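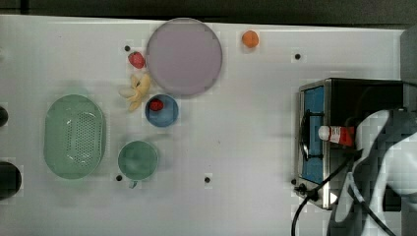
*The kitchen table used by the Genora Robotics Club, with the arm at the stove.*

## Student Robotics: Kitchen Challenge Update

The Genora Robotics Club has entered the kitchen division of the Bandance student competition, to be held in November. Teams must program a robot arm to pick up common household items and place them where a written instruction directs. Dishes, toy foods and a small stove make up the practice set.

Members have logged 1063 practice attempts this term. The current task requires the arm to move a strawberry to the lavender plate - a simple request, but one that calls for careful control of grip and height. Competition rules allow 300 seconds per round.

The club meets in the Nulier Building at 4:00 p.m. and welcomes students from all grades. No programming experience is required. Permission forms are available at the main office.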